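Jovton kitchen kit review: where we are in June

Hi all, quick update on how the grant money is being spent, and mostly it's good news!

As you know, we signed up to try the Jovton kit from Stirnari for a full season before anyone commits to buying it. You get the two-arm control software, a set of ready-made kitchen tasks, and phone support (which I've leaned on more than I expected, sorry Stirnari). The arms were ours already, so the 200 hours in the budget go almost entirely to running tasks and writing up what happens. We've used 60 of them so far.

Setup took me most of a week. The manual is fine until you get to the part on matching the left and right arms, and then it skips a page's worth of steps that I had to get over the phone. I've sent them my notes. Once that was done the software ran nicely, and I love the slow-motion mode. I use it all the time when I'm trying a new task!

We've gone through 16 of the ready-made tasks. Some 40 more are promised in the next release, but I wouldn't plan around that yet. My main gripe is still the log files, which are huge and named in a way only a computer could love. The Ralier package we looked at last year did that part better.

We're working with toy and household things for now, at low speed, and I'd like to stay there until the fall.
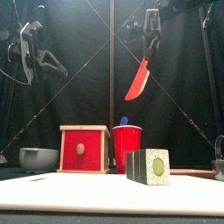
The red knife is in the right gripper in both of these.

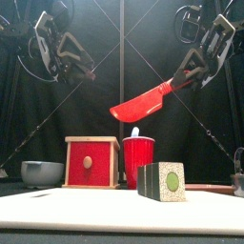 Kontogiannis read a draft of this and wrote back that the support calls worry him more than the logs do, as phone help is only included for the first season and he wants a price for the second one before we say yes to anything. I've asked Stirnari for a quote and will pass it on when it comes.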